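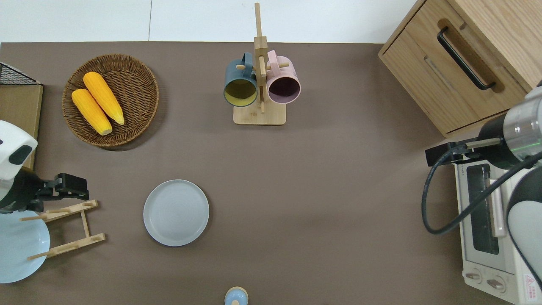 A countertop used for both cooking and storage works best when each item has a fixed position. The notes cover a mug tree, a basket, a toaster oven and wooden pieces on one surface.

## Mug tree

- Hang mugs by the handle on opposite sides of the post. Two mugs on the same side will tip a light base.
- Check the pegs twice a year. A loose peg can be reset with a drop of food-safe wood glue; leave it overnight before loading.
- Keep the base clear of the sink. Standing water raises the grain on bare wood.

## Basket

Wicker is suitable for dry produce and for display pieces such as corn cobs. Brush the weave from the center out with a dry pastry brush. Do not soak it. If the rim has gone brittle, mist it lightly and let it dry in the shade.

## Wooden boards and blocks

Wipe with a damp cloth, dry at once, then stand on edge so that air reaches both faces. Oil in January and again in midsummer. Ewurabena Baidoo, who wrote the first version of this page, used mineral oil from a 546 ml bottle, and one bottle lasted her 29 months.

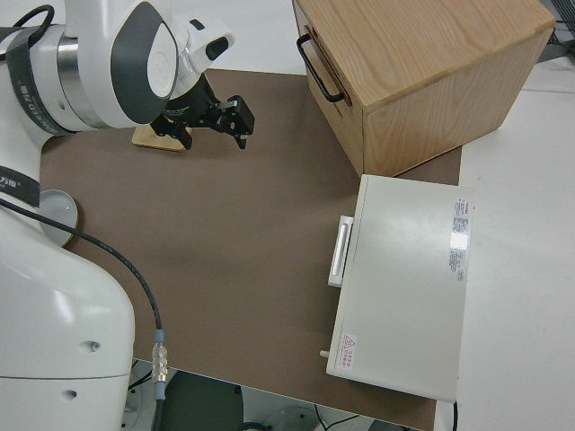 Small blocks need the same treatment as full boards – end grain first, then the faces. Wipe off the excess after 27 minutes. A sticky surface means too much oil was left on; rub it back with a dry rag.

## Toaster oven

1. Unplug it and let it cool completely.
2. Empty the crumb tray.
3. Clean the glass with dish soap and a soft cloth – no scouring pads.
4. Leave the clearance given in the manual on every side, and keep baskets and towels well away from the door.

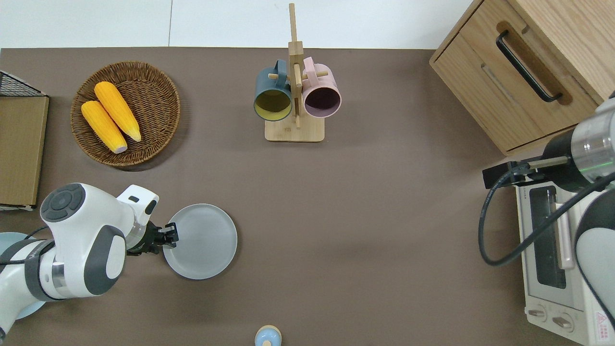 ## Drawers

Wipe bar handles with the same soapy cloth, including the back, where grease collects. For a drawer that sticks, rub a plain candle along the runners.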